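Game Design 2, handout 4
Saving, checkpoints, and what the player loses

Notes from the lecture plus the bits I skipped when we ran over. Slides go up when I've fixed the Drastovia ones, the arrows point the wrong way.

Where we left off: failure states. Player dies, then what? Last time we only talked about the death itself (animation, sound, how long before they can press a button). Today what comes after. Where do you put them back, and how much of their stuff is still there.

Terms, please use them the same way in the write-ups

Save: the state of the game written to disk. Survives turning off the machine.
Checkpoint: a place the game will put you back. May or may not be written to disk! Lots of you mixed these up in the May assignment.
Autosave: game saves without asking. Usually on a trigger (door, end of fight) or a timer.
Quicksave: player saves anywhere with one button. Mostly a PC habit.
Suspend save: saves, quits, gets deleted when you load it. Handheld games, roguelikes.

What goes in the file

Two ways to think about it. Either dump everything (positions, health, every crate) or store only what changed from the default level. The second is smaller and breaks in more interesting ways. Drastovia does the second. The design talk listed 2194 flags in a finished save, most of them one bit each: door open, letter read, guard bribed. Fine until a patch changes the order of the list. Then the guard is a door. Give every flag its own ID and never reuse an ID, even for something you cut.

Version number goes at the very front of the file. Read it before you read anything else. If the version is older, convert. If it is newer, refuse and tell the player in plain words. Do not try to load it anyway.

Write to a temp file first, then swap. If the power goes in the middle of writing, the old one is still there. Keep the previous save too, disk is cheap. Console rules differ on how often you may write and what icon you show, check the docs for your platform, I'm not going to list them, they change.

Spacing

Distance between checkpoints in time, not in meters. Measure with a new player. You know the level too well, your own time is useless here.

Kumik (the puzzle one with the cranes) puts a checkpoint after every solved lock, so the most you ever redo is one puzzle. Works. Puzzles are no fun to solve twice, you're just typing in the answer. Fights are different, a fight can go another way the second time, so you can ask for more of it again. Talking is the worst. Never put a checkpoint before a cutscene that can't be skipped. Three of you did this in the prototypes. You know who you are.

Märta Sjöberg's rule of thumb from the Bassi postmortem: look at what the player has to repeat and sort it into walking, talking and playing. Cut the first two down to nothing, then argue about the third. Bassi shipped with the boss checkpoint at the bottom of a staircase and they moved it to the top in the first patch. That was the entire patch.

Where it gets tactical

In strategy RPGs the save is part of the rules whether you like it or not. If a hit is a dice roll and I can reload, I will reload until I hit. Options:

Store the random seed in the save. Reload, same roll. Players then learn to do a different action first to burn the bad number, so it only slows them down.
One save slot, overwritten all the time. Strict. Needs very solid code, one bad write and someone loses 50 hours.
Limited rewinds. Jurncombe gives you 2 per battle on normal, none on hard. The rewind is an item on screen, so using it feels like a choice and not like cheating.
Don't care. Also valid! Single player game, their evening.

Question from the back that I answered badly: does a permanent death game need a different save setup? Yes. Autosave must happen before the result is shown, else people pull the plug during the animation. They will do this. Save first, play the animation second.

Soft locks

Player saved in a state they can't get out of. No ammo, one health, enemy in the doorway. Autosave makes this your fault, manual save makes it partly theirs, but they'll write to you in both cases. Fixes: don't autosave while an enemy is alert; keep a rolling set of older autosaves; top up health to a minimum on load. Test by trying to break it on purpose. Everyone on the team gets an hour for that.

To hand in

One page, a game you have played this term. Draw the level as a line, mark the checkpoints, write the minutes between them. Say which one you'd move and where to. Group work allowed, groups of up to 4, one sheet per group with all names on it. Pen is fine if I can read it.

Reading: the Bassi postmortem (whole thing), the chapter on persistance in the reader, skip the part on cloud sync for now.
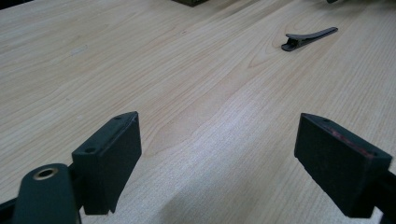
Next handout moves over to level art, mainly tiling textures and why players spot the repeat. Bring a surface from home, photographed flat. Wood is harder than you'd think. Fine grain tiles all right, but on a blond tabletop like this one the grain runs on a diagonal and then opens out into bigger darker loops, and your eye will find those loops in every copy. Same with the small whitish scuff on the left. Paint it out of the tile and put it back as a decal, once. Also note the brighter patch near the middle, that's light and not color, flatten it before you start. Room is the same, bring a charger, the sockets by the window work again.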